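Workshop tips: keeping a small robot arm repeatable on a home bench

These notes come from the Patus project, where we are testing how well a low-cost arm learns one short task: pick up a cube, put it in a bowl. The study asks how much the bench setup matters compared with the number of demonstrations. Most of what we learned applies to any hobby arm.

Fix the base first. If it can shift on the table, recordings made on Monday won't match the ones made later in the week. Clamp it, then check the clamp before each session.

Lay down a sheet of plain paper as the pickup area. It gives you edges to measure from, and you can replace it when it gets marked.

Use a bowl with some weight to it. Light plastic ones slide when a finger touches the rim, and then the whole run has to be thrown out.

Watch the sun. Our model trained on 1018 demonstrations with the blinds down did fine until 9 in the morning with the blinds up. Mixing in recordings from sunny hours fixed most of that – more than adding extra runs in the same light.

Leave slack in the gripper wires. Move the wrist through its full range by hand with the power off and see where the cable pulls.

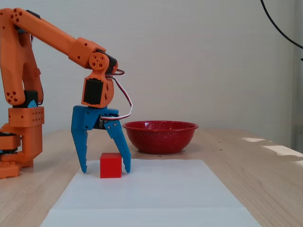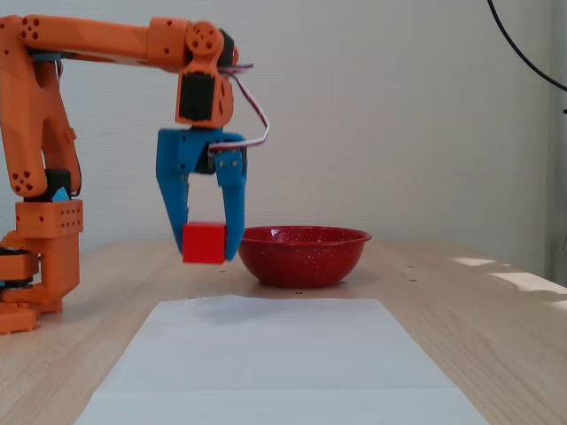
Orange arm, blue gripper, red cube in both. 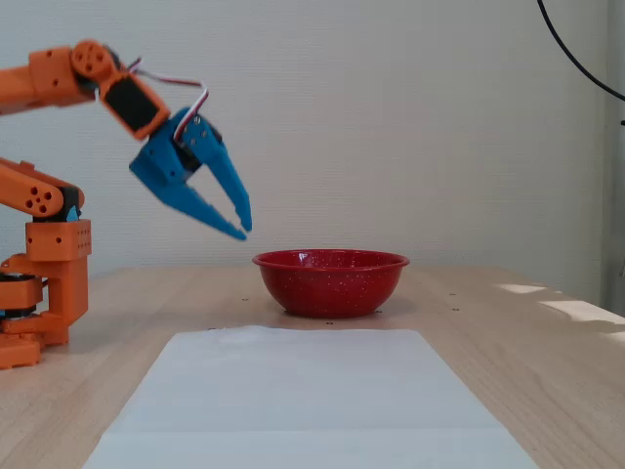

Start the cube in different spots on the paper and turn it a little each time. In the Kamum runs we kept it in 2 fixed spots, and the arm reached for those spots wherever the cube was.

Keep the failed attempts in a separate folder with a short note on each. We have nearly 3000 files now, and the notes are the only reason we can still sort them.

Tighten the finger screws once a week. A loose finger looks a lot like a bad model – check it before retraining.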